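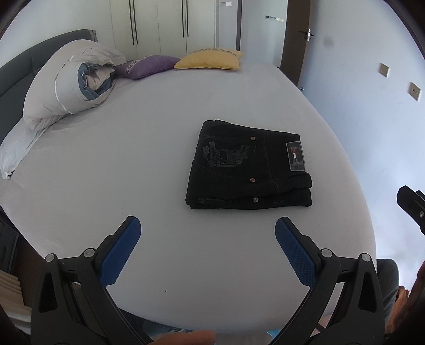

Le jean noir, plié sur le lit.

LE TRAIN DE NUIT POUR UTBY

À quatre heures du matin, la gare d'Utby sentait la brioche ! Tincuța Crăciun descendit la première, sa valise dans une main, l'accordéon de son père dans l'autre, et elle éclata de rire toute seule sur le quai. Quatre-vingt-dix minutes de retard, et alors ? Elle était arrivée, il faisait doux comme il ne fait doux qu'en août, et la mer était quelque part derrière les toits, elle l'entendait.

Wiroj Onsri l'attendait sous l'horloge avec un thermos et deux gobelets.

— Tu as grandi, dit-il.
— J'ai trente ans, Wiroj !
— Justement. La dernière fois, tu en avais douze.

Ils remontèrent à pied la rue du port (quelle rue ! des volets de toutes les couleurs, des chats sur chaque marche) jusqu'à l'ancienne pension Theodorakopoulos, où il lui avait gardé la chambre du haut. Elle posa l'accordéon près de la fenêtre, sortit son jean noir de la valise, le laissa sur le lit et redescendit aussitôt. Dormir ? Pas question.

— Montre-moi la salle, dit-elle.

La salle de bal avait fermé l'année où son père était parti. Wiroj poussa la porte de l'épaule, chercha l'interrupteur, et les lustres s'allumèrent l'un après l'autre, dans un grésillement magnifique. Le parquet brillait. Il avait passé l'hiver à le cirer, à genoux, lame par lame.

— Deux mille lames, dit-il en se frottant les reins.

Tincuța ôta ses chaussures. Elle traversa la piste en courant, glissa, se rattrapa au piano, repartit dans l'autre sens en tournant sur elle-même, les bras grands ouverts, et le bois chantait sous ses pieds, exactement comme autrefois !

— Va chercher l'accordéon, cria-t-elle.
— Les voisins dorment.
— Alors laisse la porte ouverte, qu'ils sachent où venir !

Wiroj montait déjà l'escalier.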